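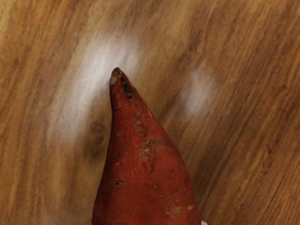 I have now watched a robot pick up the same sweet potato so many times that I could draw you its blemishes from memory. There's a dark patch near the tip, a scraped bit in the middle and a few little pits lower down on the left. I have grown fond of it, which is a daft thing to say about a vegetable that has never been in the ground.

It lives in a simulator called Dolo, and so does the table under it, and so does the robot. I spent two days in the offices of Custeck, a small research outfit above a bicycle shop, trying to find out why a group of clever adults would go to such trouble over the skin of a make-believe tuber. The short version is that they wanted to know how much the look of things matters when you teach a robot on a computer. The long version involves a lot of coffee, and I'll try to spare you some of it.

The person who started all this is Tímea Rácz, who used to work on lighting for video games and still can't walk past a shiny surface without frowning at it. She showed me the big screen by the window, where a simulated arm was going about its business, and let me sit in her chair and swing the view round. (I made myself slightly seasick. She was very nice about it.)

"People used to say it doesn't matter what the table looks like," she told me. "Give it a grey box, put a grey blob on the box, teach the robot to grab the blob. Then they took it to a real kitchen and it went for the shadow of the kettle."

This is the old headache of the field. Training a robot in the real world is slow and dear. Things get dropped, arms wear out, somebody has to put the potato back. On a computer you can run the same little job over and over, all night, with no one in the building. But a robot that has only ever seen a tidy cartoon world can fall to bits when it meets a real one, where the light bounces off the varnish and the wood has stripes in it that look a bit like edges.

So Tímea's idea was to make the cartoon world less tidy, and to do it a piece at a time so they could see which pieces were worth the bother. They call the method Tirkeck, after nothing at all as far as I could discover, and it's simple enough that I could follow it without taking notes. You begin with a plain scene and train a robot to do one job in it. Then you add wood grain and train a fresh one. Then reflections, then marks and scuffs on the thing being picked up, then a bit of clutter. Every version gets the same amount of practice, 4000 goes, and at the end they are all sat the same exam: 600 attempts on a real arm, at a real table, with real veg from the market round the corner.

The job itself couldn't be more ordinary. There's a basket and there's a sweet potato, and the robot has to get one into the other.

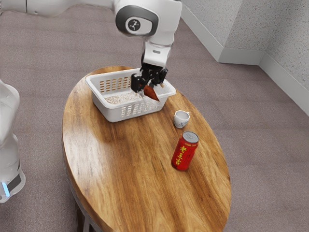 The simulated arm with its tapered brown cargo over the basket. The cup and the drinks can share the table.

I asked about the can, naturally, because it's the brightest thing on the table and I'd been staring at it for an hour. Pavithra Annamalai, who builds the scenes, has a whole folder of cans. She has cups as well, and baskets, and more kinds of wood than my local timber yard. She likes to put something loud near the job but not in the way of it. A robot that has learned the wrong lesson will drift towards the red, she says, or slow down as it goes past, the way you do when there's an accident on the other side of the motorway.

The basket is a sly piece of work too. All those small slots in the sides let the background show through, so to a camera it's partly a basket and partly whatever is behind it. Pavithra spent the best part of October on baskets. I asked whether she dreamed about them and she said no, she dreamed about carpets, which had been September's problem.

Now, the result! I'd assumed that everything would help a bit and that the fanciest scene would win by a mile. I was half right. The fanciest scene did win. But when they took it apart, the wood grain on its own hardly moved the score, which upset Pavithra, given the size of her wood folder. The clutter helped some. What made the real difference was the pair I'd have bet against: reflections on the table and marks on the potato.

Tímea's best guess about the reflections goes like this. A patch of glare is pale and has soft edges, and it can sit right behind the tip of the thing you're trying to grab. A robot raised without glare sees it for the first time in the real lab and reckons the object stops sooner than it does, or starts somewhere else. One that has grown up with shine everywhere learns to look past it. They tested this by moving the lamps in the real lab, and the robots that had never seen a reflection got worse each time a lamp came near the table. The others barely noticed.

The marks are odder. You'd think a spotless potato would be easier to learn from. Pavithra reckons the spots give the robot something to hang on to as the object turns, so it can tell which way round the thing is and where the thick end has got to. She's careful to say that this is a hunch. They haven't proved it, and one of the visiting reviewers from Oláh, the lab that lent them the second real arm, thinks it's something far duller to do with how the colours are squashed before the robot sees them. There was quite a lively lunch about it.

I wanted to see a failure, so they found me some. The logs for the plain grey version are full of them, and they are very funny for a while and then rather sad. The arm comes down with tremendous confidence and closes on nothing. It lifts the nothing. It carries the nothing over to the basket, opens its fingers and goes back for another helping. I laughed out loud at the first one. By the tenth I wanted to give it a biscuit.

There are good reasons not to get carried away. It's one job with one kind of object, and a tapered lump is a fairly friendly thing for two fingers to hold. Tímea would like to try it with something that flops, such as a tea towel, or something that rolls off when nudged. Dolo isn't much good at cloth yet. And all this shine costs time: the glossy scenes take far longer to draw than the grey ones, so a team with one tired computer might do better with plain scenes and a lot more practice. They did try that. With 2000 extra goes, the plain version caught up a little, though it never got close to the shiny one.

What I hadn't expected was how much of the work is plain looking. Pavithra keeps a real sweet potato on her desk (a fresh one every couple of weeks, for everyone's sake) and turns it over while she's on the phone, checking where the skin goes dry and how the scrapes catch the light. She made me hold it under the lamp. I noticed a pale scuff I'd have sworn wasn't there a minute earlier, and she nodded and wrote something down.

On my last afternoon they let me set up a scene of my own. I moved the cup a bit nearer the basket, turned the lights up much too high and pressed go. The arm missed twice and got it on the third try, and Tímea saved the run under my name, spelt wrong. Next on the list is aubergines, which are shiny all by themselves, and Pavithra has already bought three.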